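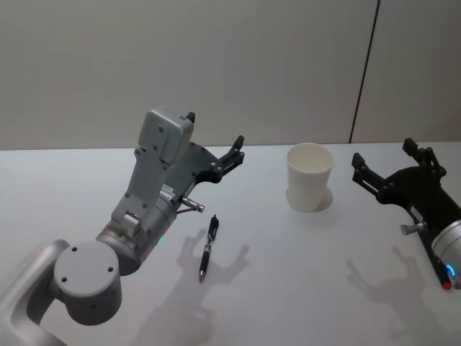 The fault log for cell 4 at the Dremness test hall runs to 49 entries, and for most of June the team reading it believed they were looking at a bad cable. The symptom was simple. On a two-arm table task, one arm would stop with its gripper open, hold position for a moment, then resume and close 800 milliseconds late. By then the other arm had already begun the handover. Usually the result was a dropped object. On run 3732 the fingers of the two grippers met, and a fingertip pad sheared off.

No one was inside the guarded area at the time. The incident was still filed as a safety matter, since the late close was a motion command executed after the supervisor program had marked the arm as idle. An arm that is listed as idle and then moves is a different class of problem from one that drops a cup.

Cor Verbeke, who maintains the cell, started with the hardware. He replaced the gripper cable on the arm that had stalled, then the connector, then the gripper. The fault came back after each change. He swapped the left and right grippers and the fault stayed with the arm. He swapped the arm controllers and it stayed with the side of the table. "At that point I had a box of good parts with red tags on them," he said.

The cell runs on Prenurer, a scheduling layer that sits between the task program and the two arm controllers. Each arm has a queue. Every command placed in a queue carries a time stamp and an expiry limit, which on this installation was set to 1000 milliseconds. If a command is older than the limit when it reaches the front of the queue, it is discarded. If it is younger, it is sent.

Birsen Kurtuluş, the controls engineer brought in after the collision, recorded the network traffic on both sides of the scheduler and compared it with the arm logs. The late commands were all valid. They had been issued on time, held in the queue during a stall, and released at 800 milliseconds, inside the limit. The supervisor used a shorter timer of its own. It had given up waiting, marked the arm idle and allowed the second arm to proceed, but it had never told the queue to clear.

The stall had a separate cause. A diagnostic tool called Pastness, installed to keep a rolling history of joint positions, wrote its buffer to disk on the same processor that served one of the two queues. When the write was large enough, that queue waited. Runs with small, light objects lasted longer and filled the buffer more often, which explains why the team had first suspected the grip force settings.

Three changes were made. Pastness was moved to a separate machine. The expiry limit was cut so that it falls below the supervisor's timer. The supervisor now has to flush a queue and receive confirmation before it can mark an arm idle, and if the confirmation does not arrive, both arms go to a protective stop.

Canan Kaplan, who reviewed the incident for the hall, regards the third change as the only one that addresses the hazard. The first two make the fault rare. Her report also notes that the speed limit near the handover point had been raised in the spring without a new risk assessment. It has been returned to its earlier value.

Elis Rosser has since rerun the original task with the old stall injected on purpose. The cell stopped each time. Recovery is manual and slow: an operator must open both grippers, back the arms off one at a time and restart the task from its first step. Rosser wants a faster routine. Kaplan has declined to approve one until the confirmation message has been tested with a damaged network link, and that test is still waiting for a switch.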